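Plendix Urnar 511 – School Fund Edition

Phones > Unlocked > Community Partner Range
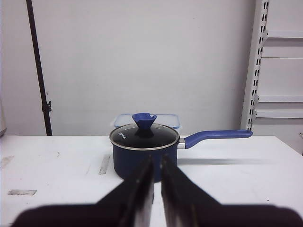
The School Fund Edition is the same handset as the standard Urnar 511, sold through Wivwood at the same price, with $50 from each sale going to the Mustonen Bursary. The bursary pays for uniforms, textbooks, excursion fees and bus passes for secondary students in regional schools. You don't need to fill in a form or keep a receipt for the donation to go through. It is made on every unit once the 30-day return period has passed.

If you already own an Urnar 511 there is no difference in the hardware. The School Fund Edition comes in dark green only, has a small open-book mark on the back near the camera, and ships with a cloth sleeve in place of the plastic case. Everything else on this page applies to both versions.

The phone

The Urnar 511 is a mid-sized phone for people who want calls, messages, maps, email and a decent camera and are not too fussed about games. It has a flat screen with a matt bezel and a headphone socket on the bottom edge. The back is textured plastic. It doesn't pick up fingerprints the way glass does and it won't shatter, though it will scuff if it lives in a pocket with keys.

The power button doubles as the fingerprint reader and sits on the right-hand side. Left-handed users can register an index finger instead of a thumb, and most find that works well enough. The volume keys are on the opposite side, so you won't hit both when taking the phone out of a bag.

There is a tray for two SIM cards, or one SIM and a memory card. You can't have all three at once. If you plan to use a work number and a personal number on the same phone, think about whether the built-in storage will be enough before you order.

Battery

The battery is the main reason people choose this model. With ordinary use it lasts from breakfast until bedtime with some left over. Streaming video over the mobile network will bring that down, as will leaving the hotspot on, and an older battery will always hold less than a new one.

The charger in the box is a standard wall plug for Australian and New Zealand outlets. The cable is USB-C at both ends. Wireless charging is not supported, and the cases sold online that claim to add it are not covered by the warranty.

Wivwood's service counter can replace the battery, usually while you wait. The back is held on with screws under a rubber strip and not with glue. We'd still ask you not to open it yourself during the warranty period.

Camera

There is one rear camera and one front camera. The rear camera does well outdoors and in bright rooms. In low light it slows down and you'll need to hold still, or lean on something. There is a document mode that straightens pages and saves them as a PDF, and teachers have told us they use it more than anything else on the phone. It can be set as the default from the camera menu so it opens straight away.

The front camera is fine for video calls. There is no portrait blur on the front camera and it won't be added in an update.

Learning apps

The School Fund Edition arrives with a folder called Study on the second home screen. It holds a dictionary, a timetable, a flash card app and a scientific calculator. All four work without a connection and none of them shows ads. They can be removed in the usual way if you don't want them, and downloaded again later from the Plendix support page.

Parents can set a homework period during which only the apps they choose will open. Calls to and from saved contacts always get through, and so do emergency calls. The setting is locked with its own PIN, separate from the screen lock. Please write it down somewhere. If the PIN is lost the phone has to be reset at a service counter and you will need proof of purchase.

How the donation works

Wivwood and Plendix each put in half of the $50. The money is passed to the Mustonen Bursary every three months and the bursary decides where it goes. Neither company chooses the students or is told their names. Schools apply on behalf of families, so parents should speak with the school office in the first instance.

The first run of the School Fund Edition was 500 handsets, offered to staff and existing customers. Students at 52 schools received help from the bursary that year. "Bus passes turned out to be the thing schools asked for most," says Aleksi Ikonen, who looks after the community range at Wivwood. "We'd expected textbooks. Some of these kids travel a long way, and the fares add up over a term."

The second run is larger and is open to everyone. The donation stays the same if the phone goes on sale, and it also applies to handsets bought on a payment plan. It doesn't apply to refurbished or ex-display units.

The donation is made by the two companies and not by you, so it can't be claimed as a deduction on your tax return. If you would like to give to the bursary directly, ask for the details at any Wivwood store.

Orders from schools

Schools and TAFEs can order on account. Orders of 50 handsets or more can be set up before delivery, with the school's wi-fi details and apps already loaded. Allow two extra weeks for this. Send us the list of apps when you place the order – changes after that mean the boxes have to be opened again and there is a fee for it.

Handsets on school orders can be engraved with an asset number under the book mark. Engraved phones can't be returned for a change of mind.

In the box

Urnar 511 handset, dark green
Wall charger and cable
Cloth sleeve
SIM tray pin
Quick start card

There are no earphones in the box. A screen protector is already fitted, and spares can be ordered from the accessories section.

Delivery and returns

Orders placed before the December cut-off shown at checkout will be sent before the holidays. Deliveries to remote postcodes may take longer, and we can't deliver phones to a PO box. Someone will need to sign for the parcel. Click and collect is available at all stores and is often quicker.

You can return an unopened phone within 30 days. Opened phones can be exchanged if there is a fault. Take your own accounts off the phone and turn off the screen lock before you bring it in, otherwise the service counter won't be able to test it.

Warranty is two years on the handset and one year on the charger and cable. Water damage and cracked screens aren't covered, but both can be quoted for repair. Your rights under consumer law are separate from this warranty and still apply.

Prices and stock checked Dec 9, 2019.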